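Search this site
Enter keywords

About Whitelaw

Whitelaw supplies handheld whiteboards, erasers and markers to schools and tutoring centers. We started in Stodport with one shelf of stock and a borrowed van, and we now fill orders for over 500 schools. Our warehouse and office are still in the same building.

Most of what we sell is the paddle board. A student writes an answer, holds it up by the handle, and the teacher can see the whole room at once. We also sell flat boards without a handle, but the paddle outsells them every year. 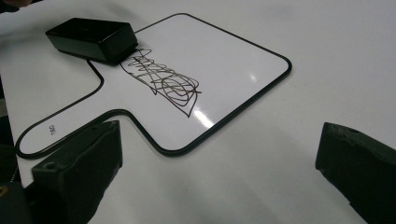 Before we add a board to the catalog, we scribble on it, leave the ink overnight and wipe it in the morning. We do this for 10 school days with the same eraser. Boards that ghost go back to the supplier. The Namis line passed last August and is now our standard classroom board — the older Binov boards are still available while stock lasts.

Selorm Abubakari runs the office and handles school accounts. Orders placed before 2 p.m. ship the same day. Replacement erasers and markers can be ordered separately, and schools may return unused boards within three months.

Visitors are welcome on weekdays. Please call first if you need to pick up a large order.

Sign up for our newsletter
Enter your email address
Subscribe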